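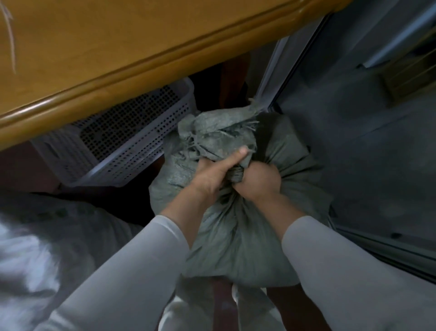 About Ruddock

Ruddock plans equipment purchases for companies that are thinking about automating manual handling work. We prepare task surveys, budgets, specifications and bid comparisons. We do not build robots, sell them or take commission from anyone who does. Our fee is fixed before work begins and is paid by the buyer.

The company was set up by Tomás Vieira, who had spent the first part of his career writing quotations for an integrator and the second part approving them for a packing plant. Ruddock now has six permanent staff. Two are mechanical engineers, one is a controls engineer, one handles cost analysis, and two carry out task surveys at client sites.

What we look at first

Most requests reach us as a request for a machine: a palletizer, an arm on a cart, a mobile base with two arms. We start with the task. A surveyor goes through the job step by step and writes down what the hands do, where they have to reach, and what is in the way.

Sacks are the item we are asked about most. A carton has flat faces and a known size. A woven sack gathered at the neck changes shape when it is gripped, the neck may be at any angle, and frayed threads can foul a gripper or cover a sensor. A person closes two hands around the bunched fabric and adjusts the grip without stopping. A machine needs a gripper chosen for that fabric, some means of finding the neck, and enough clearance to come in from above. Furniture edges, table legs and cabinet doors all reduce the clearance, and the cost of moving them belongs in the budget.

The survey report gives each step one of three marks: suitable for equipment on the market today, suitable after changes to the site or the packaging, or to be left as manual work. Clients are sometimes surprised by how often the second mark comes up. Changing the tie on a sack is usually cheaper than buying a better gripper.

How we build a budget

The purchase price of the robot is one line. Our standard budget sheet has 25 lines, and every line must carry a figure or a written reason for leaving it blank. The ones most often missing from budgets sent to us for review are:

Gripper spares and wear parts for the first year
Guarding, floor marking and the risk assessment
Electrical work and compressed air
Operator training, including cover for the operators' normal shifts
Software licenses after the initial term
Floor space lost to the cell and its access route
Removal of the equipment at end of life

We also require a trial allowance. For work with soft or irregular goods, we ask suppliers to run 3000 cycles with the client's own product before final acceptance. Rented or borrowed samples are not accepted for this. The trial costs money and someone has to pay for it, so it is written into the specification at the start -- suppliers price it badly when it is added later.

Planning stages

A full project has four stages: survey, budget, specification, and bid comparison. Each can be ordered separately, and a client may stop after any of them. At Mirnilby, a feed and seed warehouse, the work ended after the survey. The sack line there was used too few hours a day to justify a cell, and the client bought a lift table. At Pletitz the project ran through all four stages and led to one arm at the end of the bagging line, with floor-level pickup left to the existing crew.

Bids are compared on a single sheet, in the client's currency, over the same service period. We do not score suppliers on presentation. Where a bid leaves out an item that the others include, we ask for a price once in writing and then enter our own estimate, marked as such.

Eston

Eston is our cost database. It holds quoted and final prices from projects we have worked on, with client and supplier names removed. Entries are checked each June, and any price that has not been confirmed within the review period is flagged. Clients receive the extracts that apply to their project but do not have access to the full database.

Working with us

A survey normally requires one contact person on site, permission to observe the task during a regular shift, and samples of each item handled. Please include damaged and badly tied ones. We ask for weights and dimensions in advance -- if these are not known, the surveyor will bring a scale.

The survey request form is 55 lines long and can be filled in by a shift supervisor. Completed forms go to the survey desk, which replies with a fee and a proposed start month.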